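Okance clean-up study, results thread. Efthymia Vrettos here, writing up what we have so the numbers are in one place before the draft goes out in March. 1/13

The question was narrow. If you train a pick-and-drop policy on hand-held gripper demonstrations, does it matter whether the person recording works through a messy pile in a fixed order or in whatever order they like? 2/13

Data: 2256 demonstrations, all bimanual, all household rubbish going to a bin. Recorded in lived-in rooms, on beds, low tables and floors. No lab benches in the training split. Each demonstration is one item, from approach to release over the bin. 3/13

Fixed order means nearest item first, always. Free order means the demonstrator picks. Same people did both, on the same layouts, with the pile reset to a printed plan between runs. Item choice was logged at first contact. 4/13
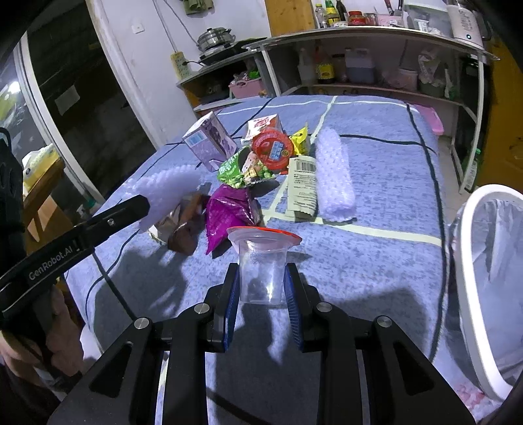 Item mix matters more than we planned for. Rigid plastic cups are easy to close on and easy to see. Snack wrappers are neither. They fold under the pads, and a glossy one changes its look completely when the wrist camera tilts a few degrees. Bubble wrap has the same problem plus low contrast on pale sheets. 5/13

So we split the results by item class: rigid (cups, lids), boxed (cartons, small packets with square edges) and soft (bags, wrappers, bubble wrap). If you only report the pooled number you are mostly reporting your ratio of cups to wrappers. 6/13

Training: two policies, same architecture, same seed list, 816 demonstrations each, matched by item class and by room. The rest of the set was kept for the scaling runs, which I'll post separately. Evaluation was 400 attempts per policy in rooms neither had seen. 7/13

Result. On rigid items there is no difference we would defend. On boxed items free order is slightly ahead, inside the error bars. On soft items free order is clearly ahead, and the gap holds in every test room. 8/13

Our reading -- and it is a reading -- is that people working in free order clear the easy things off the soft ones first. The wrapper gets picked when there is space around it, so the approach path is cleaner. Fixed order forces a lot of awkward grabs at half-buried bags, and the policy learns the awkward grab. 9/13

Check on that: we took 300 soft-item demonstrations from the fixed-order set, kept only those with clear space on both sides at contact, and retrained with them in place of a random draw of the same size. Most of the gap closed. Not all of it. Ververidis thinks the remainder is approach speed. I don't have the data to say. 10/13

Things that did not help: colour jitter beyond the usual range, cropping to the jaws, and dropping the second arm's view. The last one hurt. The second gripper often holds the sheet or steadies the pile, and the policy seems to use it as a cue for where to go next. 11/13

Known limits. Every bin in the set is an open-top bin placed beside the pile, so release is close to trivial. Bedding is over-represented. Liquids were left out altogether. Five test rooms is a small number and I would not lean on the per-room figures. 12/13

The Renarero baseline is being rerun on the same split, as the first pass used the old calibration file. Layout plans and the item class labels go up with the draft. If you want the contact logs earlier, message me and say which format, the Clestura export still drops the left gripper's timestamps. 13/13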